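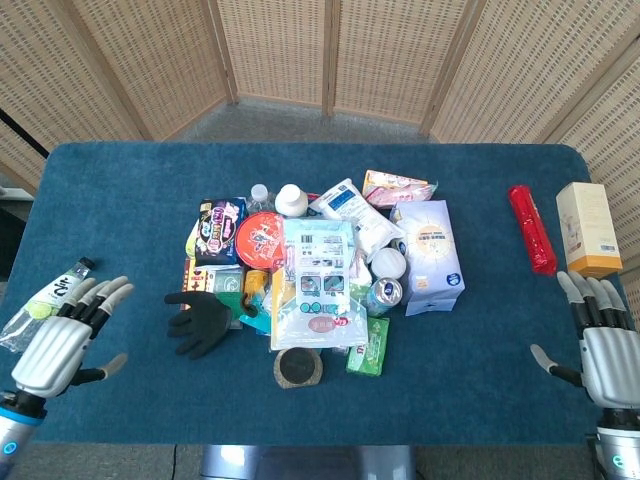

Derkano hand kit, second batch: review after 200 hours

We bought the pair in April for the two-armed build at the Kornbridge shared workshop. Assembly took two evenings. The manual is adequate on wiring and poor on tendon routing; the drawing for the thumb is mirrored, and following it costs you a teardown.

Test method: mixed household goods in a pile on a carpeted table, sorted one item at a time. Bottles, cans, boxes, snack bags, a work glove. I logged 1000 grasp attempts over the test period, both hands combined. 166 failed. Of those, 41 were flat items such as a coaster, where the fingertips need an edge and the carpet gives them none. Most of the rest were thin plastic bags.

Rigid cylinders are easy at any angle. Tissue boxes are fine if the force limit is lowered from the factory setting, which dents them.

Backlash in the index finger is noticeable from new and did not get worse. The wrist connector is the weak part. Ours worked loose on a Friday session and took the left hand offline; a Punik locking plug fits with light filing.

Software: the supplied driver runs, but drops position feedback under load. The El-Sayed fork fixes this and adds per-finger current limits.

Worth buying for bench work. For bags, budget for softer fingertips. Four out of five.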